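Notebook, teleop demos in the simulated house
3 November 2022

Goal for today was to get the fetch task demonstrated end to end by remote control, in the Idora house model, and have enough clean runs to start training. Target is 200 demos. We were at 70 when I sat down.

Setup same as before: headset and hand controllers, driving the base with the left stick and the arm with the right hand. The sim runs on the Mtshali workstation. I restarted it once before lunch, when the left controller stopped reporting its trigger. Replacing the batteries fixed that.

Started with the bathroom approach. The operator drives up to the open door, stops short of the knob side, and turns in toward the sink. The trouble is the stopping point. If I come in close to the door, the knob ends up in the way of the elbow and I have to back out, and that back-and-forth gets recorded along with everything else. I tried a few runs stopping farther out and swinging wide onto the open floor. Slower, but cleaner in the log.

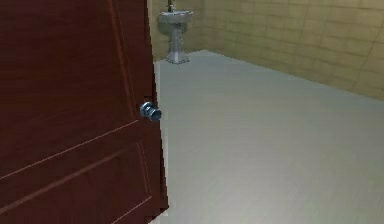

Vasanthi Unnithan read the log over chat and thinks the backing out should stay in. Her point was that a policy trained only on clean entries has no idea what to do once it gets too near a door, and that she would take a few ugly recoveries over another batch of perfect ones. I agree up to a point. Recoveries from a real mistake are useful. Me fiddling with the stick for ten seconds deciding which way to go is just noise. For now I am tagging those runs "recover" and leaving them in a separate folder, and we can train with and without.

Next, the dining table. Instruction text is "bring me the laptop." Start pose is drawn at random in the room, so some runs open facing the table and some don't. The clock stands in front of part of the laptop, and from low camera heights I kept losing the near edge of the keyboard behind it. Raising the head camera before the approach helps. I have added that to the operator sheet: head up first, then drive.

Chairs are the other thing. The base collision shape is wider than it feels in the headset, and I clipped the chair at the near end twice. Both runs discarded. Approaching along the long side works if you stay out until you are level with the laptop and only then turn in.
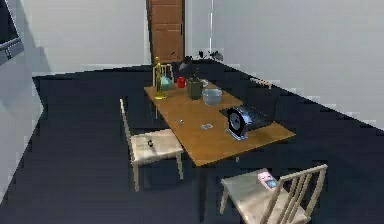
Grasp itself is fine once the base is parked. I close on the edge of the keyboard half, lift straight up, pause, then retreat. The pause matters for segmentation. The Dusteo script splits the recording wherever hand speed drops under the threshold, and without a pause it merges lift and retreat into a single segment. Boonsong Wiriya has a version that splits on gripper state as well, not merged yet. I will run both on today's files and compare.

Replay check: took 15 of the new demos and played the recorded actions back open loop from the saved start states. Two drifted enough to miss the grasp. Both had a long turn near the beginning, so I suspect the base velocity is being logged a step late. Need to look at the timestamps before recording more of these.

Last job was the idle starts. Some random poses put the robot looking into a corner, with nothing it could use for the task. The operator has to turn around before doing anything, and I had been skipping these as a waste of time. Keeping them from now on. The policy will get dropped into the same poses at test time, and it needs to have seen somebody turn away from a blank wall.
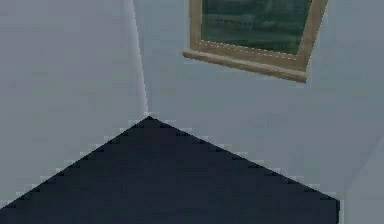
Corner view: bare walls, dark floor, lower part of the framed picture.

For these, turn in place, always the same direction, until the table comes into view. I was turning left or right depending on mood and the first policy from February learned to dither between the two.

Disk: file 532 is truncated, delete it before anyone builds the index. Everything else copied to the Drornisier share.

To do
- check base velocity timestamps
- run both segmentation versions
- ask Vasanthi how many "recover" runs she wants
- spare batteries for the controllers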